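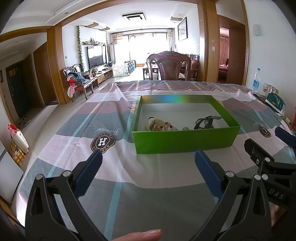 Laundry & Linens
Keeping a cotton tablecloth on the table all day, every day?
Posted May 15, 2020 by plumjam_kitchen
3,751 views

I finally bought a real cotton tablecloth at the Lakis outlet and I love it so much! The table looks dressed even when there's nothing on it but the mail. I want to leave it on full time (we eat there three times a day) but I have only ever used wipe-down vinyl. How often do you wash yours, and how do you keep it from looking like a slept-in shirt? Do I iron it every single time? We have hard water here in Skenport if that matters.

oldspoons
Welcome to the club! We've had cloth on our table for 12 years and I'd never go back. I wash ours once a week, cold, inside out if it has a print, and I skip the softener because it makes cotton repel water and then spills just roll into your lap. Blot tomato right away and run cold water through from the back. Hard water makes whites look dingy, so half a cup of washing soda goes in with mine.

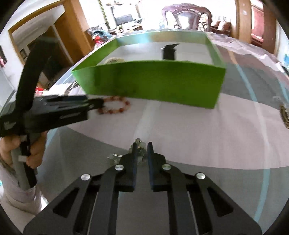
Ironing is where people give up, and you really don't have to. Take it out of the dryer while it's still damp, shake it hard, lay it straight on the table and smooth it from the middle out with your hands. By supper it's flat enough! Pattern helps more than anything. A plain white cloth shows every crumb and crease, but a patterned one like the cloth on that table is so forgiving, and I'd pick it for daily use every time. Save the plain one for holidays.

tumbledry627
just get two and swap them

margo_at_the_lake
Second the two cloths, and I'll add a pad underneath! I bought the felt kind from Miver last October and it changed everything. The cloth stopped sliding, plates got quieter, and I think it wrinkles less too. Cut the pad an inch or so smaller than the tabletop all around so it doesn't peek out. If you can't find one,

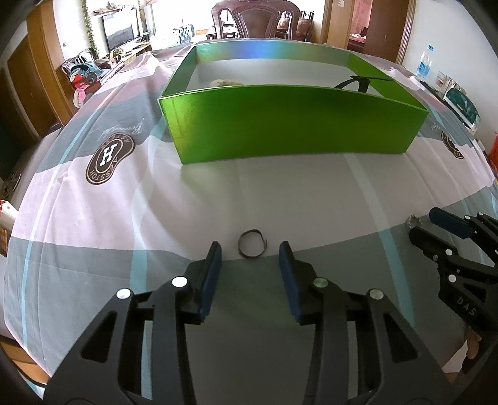

an old flannel sheet folded double does nearly the same job, and it can go in the wash with everything else. Check how far your cloth hangs down, too. Mine was so long that everybody caught it with their knees, so I hemmed it to eight inches and used the leftover strip for napkins. They're a bit crooked and I adore them.

plumjam_kitchen
Thank you all! Flannel sheet is on the table now and it's great. Going to try the damp trick tonight.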